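Trutus Dry-Erase Board Cleaner
Trurnisden Workplace Supplies, Care and Cleaning Range

Trutus Dry-Erase Board Cleaner is a water-based spray for the routine care of whiteboards in offices, schools, and meeting rooms. It lifts fresh marker ink and the gray haze left behind by ordinary erasers. The formula contains no added fragrance and leaves no oily film on the writing surface.

The cleaner is supplied in a 500 ml trigger bottle, sold singly or in cartons of 12. Customers with a daily cleaning schedule may order refill containers through the Cosdale distribution center.

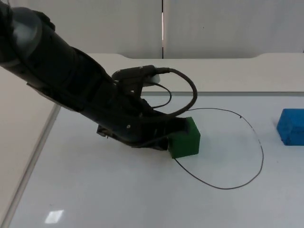
Tarawneh writes that the spray took old red marker off a board that had been left alone all summer, although the worst corner needed a second pass and the cloth had to be rinsed halfway through. The same review asks for a larger trigger, a request we have passed on to our packaging department.

Directions for Use

Remove loose ink dust with a dry eraser. Spray lightly from a short distance and wipe with a clean, soft cloth. For ink that has been on the board for a long time, allow the spray to stand for up to 5 minutes before wiping. Let the surface dry fully before writing on it again. 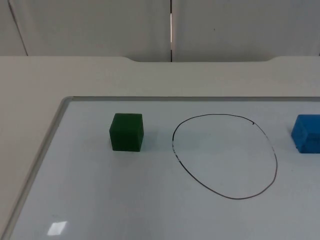

Black oval drawn on a whiteboard.

Suitable Surfaces

The product may be used on porcelain, glass, and painted steel boards. It should not be used on chalkboards, projection screens, or unsealed wood. Test a small area first if the board maker's care instructions are not available.

Storage and Disposal

Store upright, away from frost and direct sunlight. Keep out of the reach of children. The bottle is made from 100 percent recycled plastic and may be recycled once empty.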